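Why does lifting a lid score so much worse than turning a knob?

Posted by jekar_fan, 8 September 2025

I'm trying to reproduce a result on learned manipulation for small kitchen appliances. The method trains one policy on 849 teleoperated demos, then tests each skill separately. Knob turning is fine for me. Lifting the saucepan lid fails in 12 of 16 trials, and the paper says, with great calm, that lids are "comparable." Comparable to what? My setup is a mint-green breakfast unit, grill cover on the left, small pot on the right, fixed camera.
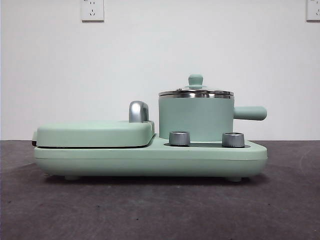
I've retrained twice and changed the seed, which is what I do when I have no ideas. Is it the data or the method?

Hernán Montoya

Probably the data. Check how your demos split by skill before touching the network. When we ran this in July, nearly 3000 grasps went into the pool and most were knobs, as operators like knobs. The policy learned that anything round and sticking up should be twisted, and it twisted the pot lid with real conviction. Resample so each skill gets equal weight per batch, then score "reached," "grasped" and "lifted" as separate stages. If it reaches and never grasps, look at your depth: shiny rims and glass are miserable for most sensors. If it grasps and drops, that's gripper force – a different headache.

Also, 16 trials is thin. I wouldn't argue with a paper over that.

Fandix

same problem here, gave up and took the lid off by hand before each run. success rate excellent

Michalski

What Hernán said, but read the appendix too. Their lid trials start with the gripper already above the pot. Mine improved a lot once I cheated the same way.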